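**Lista de comprobación previa a la jornada: célula de manipulación, taller de Milleslow**
Rellenada el lunes, 15 de junio de 2026
Revisión: Tetsuya Kuroda
Próxima lectura a cargo de: turno de tarde

Buenos días a todos, y gracias de antemano por leer los comentarios hasta el final, que ya sé que me extiendo. Las casillas marcadas están conformes; las que llevan una raya siguen abiertas y os pido que no las cerréis por mí, aunque os parezca que el asunto está arreglado. Si tenéis dudas con alguna, me buscáis en el banco de ajuste y lo miramos juntos con calma.

## 1. Antes de dar tensión

- [x] Parada de emergencia del pupitre accionada y rearmada a mano.
- [x] Parada de emergencia de la puerta accionada y rearmada a mano.
- [x] Enclavamiento de la puerta: con la hoja abierta el brazo no admite orden de marcha.
- [x] Suelo despejado dentro del vallado.
- [–] Cartel de normas de acceso legible desde fuera.

*Comentario.* Las dos setas responden bien y el rearme pide su giro completo, como debe ser. Lo del cartel lo dejo abierto porque el que tenemos es todavía el de abril, con la redacción antigua, y ahí se habla de «personal habilitado» sin decir quién lo habilita. Prefiero un cartel feo y claro, escrito con rotulador si hace falta, a uno plastificado que cada cual entiende a su manera. El texto nuevo está en la carpeta Kindow, por si alguien tiene un ratito para imprimirlo.

## 2. Brazo y pinza

- [x] Tornillería de la brida marcada con pintura y sin giro respecto a la marca.
- [x] Cable de la muñeca con holgura en todo el recorrido, sin roces.
- [x] Apertura y cierre de la pinza en vacío, a velocidad reducida.
- [–] Almohadillas de los dedos: desgaste dentro de lo admitido.
- [x] Fuerza de agarre según la hoja de la pieza.

*Comentario.* En las almohadillas he querido ser prudente. No veo nada alarmante, pero una de ellas tiene el borde algo redondeado y con piezas pequeñas y lisas eso se nota enseguida. He pedido un juego a Shirazi y, mientras llega, os ruego que trabajéis con la velocidad limitada que ya viene puesta en el programa. Sé que el ciclo se hace largo y que a media mañana entran ganas de subirla. No la subáis, por favor, que para eso está la hoja de cambios, y con mucho gusto la firmo cuando toque.

## 3. Cámara de muñeca

- [x] Soporte firme al tacto.
- [x] Lente limpia, paño sin pelusa.
- [–] Vista útil de la zona de trabajo en la postura de aproximación.
- [–] Criterio de rechazo de imagen revisado por una segunda persona.

*Comentario.* Este es el apartado que más conversación nos ha dado, y con razón. La norma de la casa dice que en la postura de aproximación el operador tiene que poder reconocer la pieza y su entorno inmediato antes de autorizar el cierre. Una vista en la que algo muy próximo ocupa casi todo y el resto queda borroso no cumple, por mucho que abajo se adivine algo brillante. 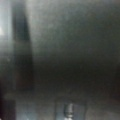 *Vista de la cámara de muñeca. Abajo, cerca del centro, el objeto plateado de forma cilíndrica. Punto 3.3: no conforme.*

Me gustaría que usarais esta vista cuando expliquéis el punto a alguien nuevo, porque ayuda mucho a entender dónde ponemos el listón. El cilindro se distingue, sí, y hasta se le aprecian unas franjas claras y oscuras. Ahora bien, si me preguntáis qué es, yo no me atrevo a firmarlo: podría ser un perno, un tapón pequeño o un pomo, y solo se le ve la parte de arriba. Con eso no se autoriza un agarre. La gran mancha oscura que tapa casi todo lo demás puede ser parte de la propia pinza o algo sujeto en ella, y tampoco eso se puede dar por sabido mirando la pantalla.

Lo que os pido en un caso así es bien sencillo:

1. No autorizar el cierre.
2. Retirar el brazo por el mismo camino, a velocidad reducida.
3. Pedir una vista nueva desde la postura de espera.
4. Si la segunda vista tampoco sirve, parar el programa y avisar.
5. Anotarlo con la hora, aunque al final todo haya quedado en nada.

Del quinto paso nos olvidamos todos, yo el primero. Una línea basta: «vista no válida, repetida, conforme» o lo que corresponda.

## 4. Zona de trabajo

- [x] Límites de recorrido activos y comprobados en vacío.
- [x] Distancia de seguridad medida desde la valla: 598 mm, conforme con nuestra ficha.
- [x] Bandejas y cajas en la posición del plano.
- [–] Iluminación revisada en la postura de aproximación.

*Comentario.* La medida de la valla la he tomado con la cinta larga y repetido después con la corta, y coincide. En cuanto a la luz, me queda pendiente mirarla con el brazo en postura, que es como hay que mirarla; comprobarla con el brazo recogido sirve de poco. Necesito unos 6 minutos con la célula parada, así que ya me diréis en qué momento os estorbo menos.

## 5. Personas y registro

- [x] Operador del turno con la formación de la célula al día.
- [x] Llave de modo manual en poder de una sola persona.
- [x] Hoja de incidencias a mano, con bolígrafo que escriba.
- [–] Copia de esta lista subida a Storus.

*Comentario.* La llave de modo manual la lleva encima quien esté dentro del vallado, y no se presta ni un momentito. Si hay que pasarla, se sale, se cierra la puerta y se entrega fuera, con la anotación hecha. La copia a Storus la subo yo en cuanto tenga la segunda firma del punto 3.4.

**Resultado:** apta con restricciones. Velocidad limitada y confirmación visual del operador en cada agarre hasta cerrar los puntos 2.4, 3.3, 3.4 y 4.4.

Firma de revisión: T. Kuroda
Segunda firma: pendiente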